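Nurkstead Shared Workroom — Minutes of the Furniture and Fittings Meeting
Held 7/23/09, upper workroom
Present: Thaddäus Hollenstein (chair), Corina Leitner (minutes), two bench users
Apologies: Fuchs

1. Minutes of the previous meeting
Accepted with one correction. Under item 4, "oil" should read "wax."

2. Work surfaces
2.1 TH reported on the pale wood tops. The finish is to stay as it is until the August closure. No sanding before then. The grain layer is thin and the depth of any earlier sanding was never recorded.
2.2 CL asked whether the Lodcombe quote covered edges as well as faces. TH to check. The quote lists 40 hours of labor and does not say what is included.
2.3 Cleaning: damp cloth, then dry cloth, wiped along the grain. The spray cleaner left under the sink is not to be used on any wood top. CL to move it to the metal cabinet.
2.4 A bench user asked for a mat on each top. Not agreed. Mats trap grit, and the last set marked the finish at the corners. To be raised again if scratching is reported.

3. Square board
3.1 The board stays seated between the aluminum rails. Anyone lifting it out should put it back square and check that it does not rock.
3.2 The gray carpet in the enclosure collects sawdust. Agreed to vacuum it every second week — brush head only, as the hard nozzle pulls the pile.

4. White peg stand
4.1 CL proposed keeping the stand in the upper workroom. Agreed.
4.2 The pegs are slender and no load rating is known. Until Tretance answers the letter of inquiry, light items only. TH suggested a limit of 40 grams per peg as a working figure. Agreed.
4.3 A second stand was discussed. Cost would come out of the fittings line, which has $23 left. Deferred to August.

5. Storage
5.1 Shelf labels are peeling. CL has a new roll and will redo the lower shelves first.
5.2 Two drawers in the tall unit stick in humid weather. TH will wax the runners. If that fails, the drawer sides will be planed — not before the closure.

6. Actions
TH: Lodcombe quote, edges and faces. Drawer runners.
CL: spray cleaner, shelf labels, second letter to Tretance if there is no reply by August.
Fuchs: vacuum brush head, to be returned to the upper workroom.

7. Next meeting
In August, after the closure. Date to be circulated.

Attachment to items 2 to 4 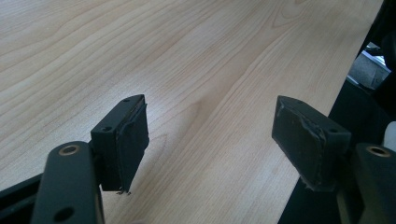
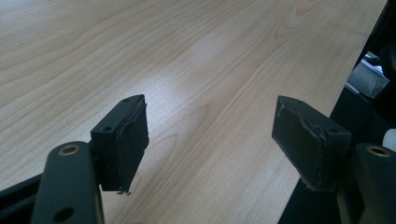
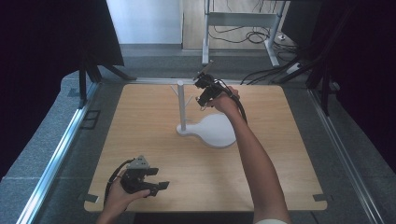 Wood surfaces, upper workroom. Last picture: square board with the white peg stand (items 3 and 4).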